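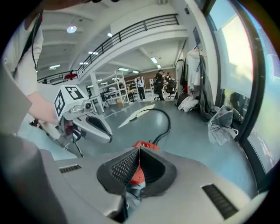 A handheld gripper with a marker cube on top at Brallby's workspace, beneath the mezzanine.

Apr 14, 2025

Brallby has released version 3 of Tunine, its software for turning handheld gripper recordings into arm motions, and the headline feature is that it now admits when it is lost.

Earlier versions guessed. If the tracker lost sight of a marker cube, the planner drew a confident straight line to wherever the hand turned up next, sometimes through a table. Version 3 flags the gap and asks for a retake.

"It used to lie very smoothly," said Fedir Stetsiuk, who leads the perception work. 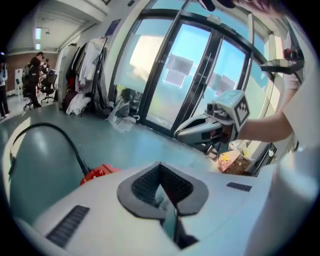

Patterned faces on the white cube give the tracker something to hold on to. Windows and a glossy floor fill the background.

In the company's own test of 597 recordings, the new release kept 428 and rejected the rest. Sales would have preferred a rounder number.

Urszula Kaczorowski, who maintains the planner, said replays can now run at up to 10 times the old speed, mistakes included. A plug-in for Grilimo is due in June. The manual is due after that.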